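Unit 4: Small Tables and Side Surfaces

Handout for Housekeeping and Room Care, Kosedley evening course. Revised 7 January 2022. Bring this to the practical.

4.1 What counts as a small table

Any table you can reach across from one side. In guest rooms this means the bedside table, the lamp table and the round table by the chair. Desks and dining tables come in Unit 5.

4.2 Order of work

Clear first, then dust, then wipe, then put back. Loose items go on a tray, never on the bed. If there is a lamp, switch it off at the wall before you touch the shade or the bulb. A bulb that has been on needs time to cool.

Work from the top down. Shade, bulb, lamp base, tabletop, legs. Dust from the shade falls on the table, so a table wiped first gets wiped again.

4.3 Lampshades

Fabric drum shades are dusted dry. Use the soft brush from the Gukent kit or a clean dry cloth, and go from the top rim to the bottom rim in straight strokes. Turn the lamp a little at a time - do not spin the shade on its fitting. Water leaves rings on white fabric and they do not come out. Open-top shades collect dust on the inside as well.

4.4 Cloths

Fold the cloth in half, then in half again. Change to a clean face when the one in use is gray with dust. Wring a damp cloth until it no longer drips. On light wood, wipe with the grain and follow with a dry cloth. Veva spray goes on the cloth and not on the table.

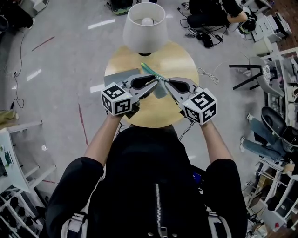
Round tables are wiped from the far edge toward you, then once around the rim. Lift the lamp to wipe under it. Do not slide it, as grit under the base will scratch the finish.

4.5 Putting back

Lamp at the far side, shade seam to the wall, cord behind the table and clear of the walkway. Small things go back where they were found. Toys, pens and papers are the guest's and are not thrown away, even when they look worn out.

4.6 For the practical

You will work in pairs, 2 tables to a pair, with 30 minutes for both. Read pages 2 to 9 of Jääskeläinen beforehand. The section on oiled wood can be left until May.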